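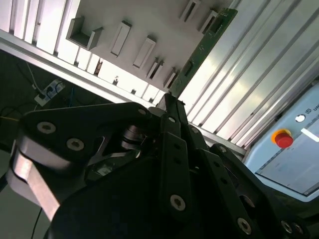
Cremilda Guerra wrote:
The second wave list is up on the Pumton site and there are no goalkeepers in it again. That's 14 football figures so far and one keeper. I've been collecting since December and I'm close to giving up on having a full side on the shelf.

stand_ticket replied:
Keepers don't sell. The Grarnstead shop still has the first one at half price.

Cremilda Guerra wrote:
It's half price because the gloves were painted the wrong colour. People would buy a decent one.

boxed_only replied:
I'm more bothered about the chase variants. The away kit is limited to 2,000 and mine is numbered 247, but the card it came on was creased at both corners. Pumton told me to take it up with the shop.

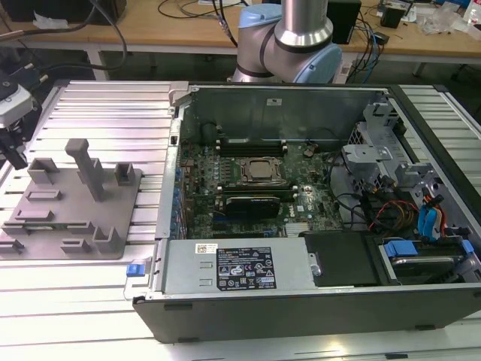

girton_end replied:
Did you send them photos? I had the same trouble with a cracked bubble and they swapped it after 2 emails. Ask for returns, not general enquiries.

boxed_only replied:
I sent photos. I'll try returns.

stand_ticket replied:
Just open it. The away kit is the best thing they've made and you can't see the boot detail through the plastic.

boxed_only replied:
No chance. Opened ones go for almost nothing.
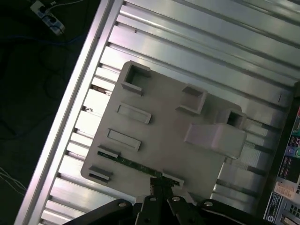
old_terrace wrote:
Going back to the keepers, Yuan did one in their smaller range a few years ago. It's a bit short next to the Pumton figures, but put it at the back on a stand and it passes.

Cremilda Guerra wrote:
I've looked at that one — the head is too big. Does anyone know if the stands fit the Pumton feet?

old_terrace wrote:
The left foot, yes. The right peg hole is too shallow on mine.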